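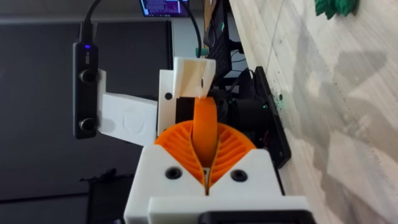
안녕하세요, Preverik에서 데모 수집을 맡고 있는 사람입니다. 9월에 한 번 모집 글을 올렸었는데 그때 못 오신 분들이 계속 메일을 주셔서 두 번째 글을 씁니다. 로봇 팔을 손으로 움직여서 물건을 집고, 옮기고, 내려놓는 동작을 기록해 주실 분을 찾아요. 기록한 동작은 전부 저희 학습 모델이 보고 배울 예시가 됩니다.

모집 인원은 17명이고, 한 분당 5회 나오시면 됩니다. 연속으로 오실 필요는 없고 본인 일정에 맞춰 나눠 잡으시면 돼요. 저번에는 하루에 몰아서 하겠다는 분이 계셨는데 세 번째 회차쯤 되니까 집중력이 뚝 떨어지더라고요. 그래서 이번에는 하루에 한 회만 받습니다. 양해 부탁드려요!

로봇 경험은 필요 없습니다. 진짜로요. 지난 모집 때 오신 분들 중에 제일 매끄러운 데모를 남겨 주신 분은 도자기 공방을 하시는 분이었어요. 반대로 저는 이 일을 꽤 오래 했는데도 제 데모는 Jianguo Du 씨한테 자주 반려당합니다. (Jianguo 씨는 데이터 검수 담당이고, 아주 꼼꼼합니다. 옥수수를 놓기 직전에 제가 머뭇거린 것까지 다 잡아내요.)

무슨 일을 하게 되는지

첫 회는 거의 연습입니다. 조작 장치를 손에 익히고, 집게를 열고 닫는 느낌을 알아가는 시간이에요. 두 번째 회부터 과제 카드를 받아서 진행합니다. 카드에는 "장난감 하나를 그릇에 넣기", "그릇에서 꺼내서 제자리에 두기" 같은 짧은 문장만 적혀 있고, 어떤 길로 움직일지는 본인이 정하세요. 저희가 원하는 게 바로 그 다양함이거든요. 똑같은 궤적만 쌓이면 모델이 물건이 조금만 옆에 있어도 헤매요.

9월 모집에서 받은 데모가 모두 412개였고, 검수를 통과해서 학습에 들어간 건 226개입니다. 나머지를 보고 실망하실 필요는 없어요. 도중에 멈췄거나, 물건이 미끄러졌거나, 시작 버튼을 늦게 눌렀거나 하는 것들이고, 그런 회차도 사례비는 똑같이 나갑니다. 실패한 데모도 저희가 따로 모아 두고 있고요.

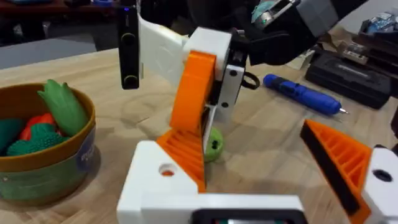 과제 난이도는 생각보다 들쭉날쭉합니다. 동그랗고 작은 물건은 만만해 보이는데 막상 집으려고 하면 손끝 감각이 없으니까 자꾸 한 박자 늦게 닫게 돼요. 작업대 위에는 장난감 음식 모형이 담긴 둥근 그릇도 있고, 그 옆쪽으로 파란 드라이버가 비스듬히 놓여 있기도 합니다. 주황색 손가락 두 개를 활짝 벌린 상태에서 어디까지 다가가서 닫을지, 그 타이밍이 사람마다 정말 달라요. 급하게 하실 필요는 전혀 없고, 한 번 멈췄다가 방향을 다시 잡고 싶으면 그 데모는 버리고 새로 시작하시면 됩니다.

두 팔을 쓰는 과제도 있습니다. 이건 네 번째 회부터 원하시는 분만 해요. 한쪽 팔이 물건을 건네고 다른 쪽이 받는 식인데, 처음엔 다들 웃음이 터집니다. 양손이 따로 노는 게 느껴지거든요. 그래도 몇 번 하다 보면 갑자기 되는 순간이 와요. 저는 그 순간을 옆에서 보는 게 이 일에서 제일 좋아요.

이런 분이면 좋겠어요

만 19세 이상이고, 의자에 앉아서 한 회차 정도는 무리 없이 집중할 수 있는 분이면 됩니다. 왼손잡이 대환영입니다. 지금까지 모인 데이터가 오른손잡이 쪽으로 너무 치우쳐 있어서 Jianguo 씨가 매주 저한테 한 소리 해요. 안경 쓰셔도 괜찮고, 게임을 잘하실 필요도 없습니다. 오히려 게임을 많이 하신 분들은 속도를 너무 내서 제가 말리는 편이에요.

손목이나 어깨가 안 좋으신 분은 신청할 때 미리 적어 주세요. 조작대 높이를 바꿔 드릴 수 있고, 중간 휴식도 더 넣어 드립니다. 화면을 오래 보면 멀미가 나는 분도 꼭 말씀해 주시고요. 손목 쪽 카메라 영상을 보면서 하는 과제가 몇 개 있는데, 화면이 옆으로 누워 있어서 예민하신 분은 좀 어지러울 수 있습니다. 그런 분께는 작업대를 직접 보면서 하는 과제로 배정해 드려요.
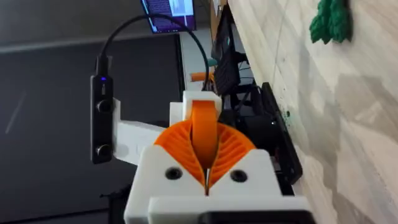 맞물린 주황색 손가락과 옆에 달린 카메라 모듈

장소와 사례

장소는 Pennington 건물에 있는 저희 작업실입니다. 엘리베이터에서 내려서 오른쪽으로 쭉 들어오시면 Unow라고 적힌 유리문이 나오는데, 그 문 말고 바로 다음 문이에요. 지난번에 세 분이나 Unow 쪽으로 들어가서 거기 분들이랑 커피까지 드시고 오셨습니다. 신발은 편한 걸로 신고 오시고, 소매가 넓은 옷은 피해 주세요.

사례비는 회차마다 바로 계좌로 보내 드리고, 금액은 확인 메일에 적어 드립니다. 5회를 다 채우신 분께는 추가분이 있어요. 중간에 그만두셔도 그때까지 하신 회차는 전부 정산됩니다. 간식은 제가 고르는 거라 취향이 좀 탈 수 있습니다. 주차는 안 되니 대중교통으로 와 주세요.

기록되는 건 팔의 움직임과 카메라 영상이고 음성은 저장하지 않습니다. 참여하시는 분의 이름은 데이터에 붙지 않고 번호로만 남아요. 동의서는 첫 회 시작 전에 같이 읽어 볼 건데, 미리 보고 싶으시면 신청할 때 말씀해 주세요. 메일로 보내 드릴게요. 나중에 마음이 바뀌어서 본인 데모를 빼 달라고 하셔도 됩니다. 학습에 들어가기 전이면 바로 지워 드립니다.

모인 예시는 Skarkari라는 내부 프로젝트에 쓰입니다. 프로젝트 책임자는 Vilho Kemppainen 씨이고, 첫 회에 잠깐 인사하러 들르실 거예요. 모델 쪽 질문이 있으시면 그때 마음껏 물어보세요. 제가 대답하는 것보다 훨씬 정확합니다.

신청 방법

모집 페이지 아래에 있는 신청서에 성함, 연락처, 가능한 시간대, 주로 쓰는 손, 그리고 혹시 불편한 곳이 있는지만 적어 주세요. 자기소개서 같은 건 필요 없어요. 마감은 2018-11-05이고, 자리가 먼저 차면 대기 명단으로 넘어갑니다. 대기 명단에서도 꽤 많이 연락드리니까 일단 넣어 두세요. 친구랑 같이 오고 싶으시면 신청서를 각자 쓰시고 비고란에 서로 이름을 적어 주시면 시간을 나란히 잡아 드릴게요. 궁금한 건 신청서 비고란에 적으셔도 제가 다 읽고 답장합니다!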